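Handheld Gripper Collection: Station Rules, Kitchen Set

Revision 2, 30 September 2026
Maintained by Hanna Jasińska and Montri Suwannarat, Wullia workshop

Introduction

The gallery on this page goes with the written procedure for tabletop kitchen tasks. It covers the handheld units only. Rules for the arm-mounted units are kept with the Irer cell and differ in several respects, mainly speed limits and guarding.

The rules apply to every operator who records at a Wullia station, including visitors. An operator signs the station sheet before the first take and again after any change to the props. Where this page and the written procedure disagree, the written procedure applies until Hanna has corrected one of them.

1. Markers

Each finger carries a square fiducial marker on its top face. Both markers must be readable through the whole opening range of the jaws. Wipe them with a dry cloth at the start of a session. Do not use alcohol on printed markers – the surface turns glossy and detection drops under ceiling lights. A scratched marker is replaced together with its partner on the opposite finger, and the unit is recalibrated before it goes back into use.

2. Finger pads

Soft pads are checked for lifting edges and embedded grit. Press along the full length of the pad with a thumb. If any part moves, the unit is withdrawn and tagged. Pads are not to be glued at the station. Dorian Maillard holds the spares and logs each change against the unit number.

3. Props and layout

Props stay within reach of the operator without a step. Tall or unstable items go toward the back of the table. Utensils with long handles may be stored in an open basket, provided the basket does not tip when the handle is pulled sideways.

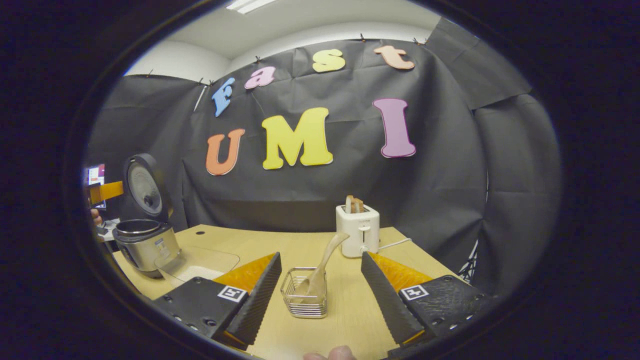 Layout changes are made between takes only. If an item has to be moved during a take, the take is stopped and marked as void. Operators have asked for an exception for lids and trays, which tend to end up wherever there is space. The exception was refused. A lid that is part of the task has a start position like any other item.

4. Electrical appliances

Toasters, rice cookers and similar appliances are treated as live whenever a cord is attached, whether or not the task calls for heat. Cords run away from the operator's side and never across the path of the gripper. Jaws do not enter a toaster slot under any condition. Bread is gripped above the slot or the task is rewritten.

Water is not poured into a cooker at the station. If a task needs a filled inner pot, the pot is filled elsewhere and carried in.

5. Two people at one table

Two operators may work at the same table if the task sheet names both. One of them is the lead and calls start and stop. Hands stay out from between the jaws of the other person's unit. Handing an object from one gripper to another is allowed, from a gripper to a bare hand only when the sheet says so. Loose sleeves are rolled above the wrist.

6. Background and lighting

The backdrop is fixed at the top edge and checked for slack at the start of each day. Stands behind fabric are a trip hazard and their feet must not extend past the table's outline. Signs and lettering on the backdrop may stay in place if they remain in the same position for the entire batch. Ceiling lights are on for all takes. Monitors near the table may be on, but nothing personal is to be displayed, including mail and calendars.

7. Take length and rest

A block consists of 20 takes, followed by a break away from the table. The handheld unit is set down with its jaws open, never hung by its cable. Citlali Escobedo reviewed wrist complaints from the first batch and found that most came from operators who had skipped the break. The block length was shortened as a result and will be looked at again in October.

8. Rejection and logging

A batch holds 100 accepted takes. Void takes are kept, not deleted, and carry a reason code. The codes in use are listed in the Farouk log template, form 717. Free-text reasons are accepted when no code fits, though Ilango Joseph would prefer that operators send him the case so that a code can be added.

Calibration files are stored with the batch they belong to. A batch without one is rejected in full – there is no partial acceptance.

Changes since revision 1

Section 4: wording on toaster slots made stricter.
Section 5: lead operator added.
Section 7: block length reduced.
Filluvari stations removed from the scope. They now follow their own sheet.

Corrections go to Montri, with the section number in the subject line.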